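Gripper lets go of light packets halfway through a lift, no fault showing

Posted in Grippers and End Tools
Asked by Olga Ulloa, April 28, 2021

Hi all! First post, and I'm completely hooked on this hobby already, so apologies for the length. I have a two-jaw parallel gripper with soft pads, run from a Draveo controller, and I'm using it to sort packaged snacks out of cartons. On boxed stuff and bottles it's brilliant. On anything puffy it closes nicely, starts the lift, and then somewhere on the way up the jaws open and the packet drops. No alarm, no fault light, and the log says the pick was good!

Last night I ran 120 picks and lost 6 of them this way, all foil bags. I've cleaned the pads, swapped the cable and bumped the grip force up 2 notches, which only crushed the biscuits. The odd one still drops. The log has code 621 next to each drop but the manual I was given stops well short of that. Any ideas? I'd love to understand it as well as fix it.

Rizal Ismail
had the same thing, turn the force down not up. also check your pads arent on backwards

Mélanie Li
Oh, I love this fault! It drove me up the wall for most of April and I learned more from it than from everything that worked the first time.

On my Draveo, 621 is a "width changed after grasp" notice. It's logged as information, so it never trips the alarm. A puffed bag has air in it, and when the arm speeds up the air shifts away from the pads and the bag gets thinner between them. The controller sees the jaws creep in, decides the object has gone, and runs the release routine so it's ready for the next pick. Your bag was still there! It had just changed shape.

Two settings to look at. The first is the width tolerance after grasp, which is very tight out of the box. Open it up a little at a time and stop when the false releases stop. The second is "auto release on loss". Turn that off and make it hold and stop instead, so a person decides what happens next.

Before you touch either one, please hit the stop and take the power off the jaws if you're going to have your fingers in the carton. Mine opened while I was reaching past it for a dropped packet and I got a proper whack on the knuckles. Nothing broken, but it was my own silly fault for trusting a green light.
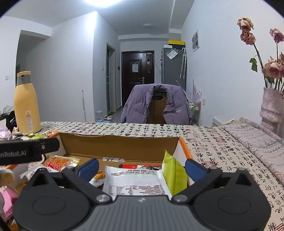

The other thing that helped me heaps was testing with a mixed carton. I'd been practising on one kind of bag and tuning to suit it, and then a little pouch would come along and behave in a totally different way. Throw in big bags, small ones and something stiff, write down the width reading at the grasp and again at the top of the lift, and you'll see the pattern in no time. Go back to your original grip force while you're at it, your biscuits will thank you.

Kevin Sheehan
Mélanie's got it. I'd add slowing the first bit of the lift, which fixed most of mine before I changed any tolerance. Not sure about pads on backwards, mine are the same both ways.

Olga Ulloa
Tolerance opened up, auto release off, and it's holding the bags! Thank you so much. Trying the slower lift tonight.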